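ok sewing thread because three of you asked and my DMs are a mess. I'm drafting the Multar apron, the kids one with the cross back, and I have opinions. 1/

so the pattern is a PDF, sizes 2 through 10. tiled pages, print at 100 percent, do NOT let your printer "fit to page." I did that in February and cut a whole bodice lining for a doll basically. measure the test square first. I know. I know. measure it anyway

fabric: I used the Sustska linen blend, the oatmeal one. washed it hot before cutting and it shrank more lengthwise than I liked. glad I did that first. if you're buying, get a bit extra over what the envelope says

somebody asked if quilting cotton works. yes. it's a little stiff at the straps but it'll soften up. I would not do a knit. please don't do a knit

pockets!! the pattern has one big one in the middle and I hate it. kid puts a rock in it and the whole front swings. I split mine with a line of stitching off center, so there's a narrow side for crayons or whatever. backstitch the top of that line like your life depends on it

ok straps. these are the part everybody messes up. they cross in back and go into the OPPOSITE side seam. left shoulder to right side. pin it, put it on the kid, then sew. I have unpicked this so many times

interfacing at the strap ends only. the instructions want it down the full length and then you can't turn the tube. I fought with a chopstick for half an hour before I gave up and cut it out

speaking of turning tubes, Kaede Ichikawa has a video where she runs a piece of yarn inside the strap and just pulls. changed my life a little. go find it, I'm too lazy to link

hem is a double fold, half inch and half inch. if you're using something thick do a quarter and then a half. press before you pin, press after you pin, press it agian when you're done
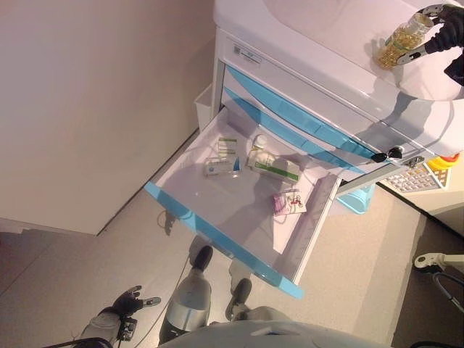

color for the bias binding, which is where I've been stuck all week. the pattern sample is red and it's cute but it's very picnic. I have a pale blue from Taipe and a mustard and I kept going back and forth. then I looked at that cart, the white with the light blue trim along the drawers, and yep, that's the combo. so the second apron is plain white with the pale blue edge. the mustard can go on the oatmeal one

binding tips since I'm here. cut it on the bias, really on the bias, not "close enough." the curve under the arm will tell on you. two inch strips, fold in half, fold the edges to the middle, press

if you buy packaged binding one side is a tiny bit wider. wider side goes to the BACK. then when you stitch in the ditch from the front you catch it every time. took me years to notice this, it's right there on the little card

corners: don't bind them square if you're new. trace around a mug and round them off. way easier and it looks like you meant it

thread check. I ran out halfway on the white one so I had to go over to Morkthorpe for more and of course they had moved the whole notions wall. came home with 2 zippers I don't need

someone asked about sizing up for an adult. I tried it, just scaling the print, and no. the neck gets huge and the straps sit way out on your shoulders. add length at the waist line and width at the side seams and leave the top mostly alone. I'll do a seperate thread on that if I ever finish mine

also pls stop asking if you need a serger. you don't. zigzag the raw edges, or do french seams if you're feeling fancy. mine is zigzagged and it's been through the wash a bunch

order I'd do it in: pocket onto front, straps, side seams, binding, hem last. the instructions put the hem before the binding and then you've got a lump at each corner

cutting the white one tonight after dinner if the table's clear. will post the back so you can see how the straps cross

oh and needle size, forgot. 80 for the cotton, 90 for the linen. change it before you start, the old one is dull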